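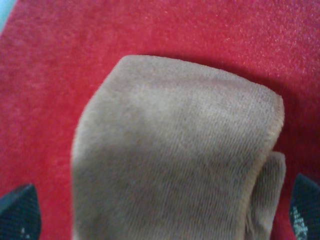

Wrist camera view: folded tan cloth on the red surface, both fingers open on either side of it.

Jotum cloth folding work, progress report to Humphreys
Friday, August 2, 2024

Hi all,

Good stretch since my last note, so I'll get right to it. We now have 654 demonstrations of the towel task saved and checked, all of them done by remote control from the desk in Galtley. I did a lot of these myself and my thumbs can prove it! The first 100 were pretty rough (I kept closing the fingers too early and pinching only the top layer), so I've set those apart and we won't train on them.

The hard part is still the second fold. Once the cloth is doubled over, the layers sit a little out of line, and from the wrist view it's tough to judge how deep to go before you grip. I've started coming in lower and slower — it adds time to every run, but I drop far fewer corners that way.

We also tried guiding the arm by hand for 2 days. It felt great for the reach and lousy for the grip, and my sleeve kept getting into the wrist view. I'd like to stay with remote control for now and come back to hand guiding in November, when the Jirno handle should be ready.

On money, we've spent $3,310 of this period's budget, mostly on spare finger pads and a better controller. The old one drifted left, which drove me up the wall.

Next up are thicker towels and a start position that changes from run to run. I do need a yes or no from you on the second desk before I can book more operator hours.

Jotum project office, Galtley | Contact us | © 2024 Jotum | Back to top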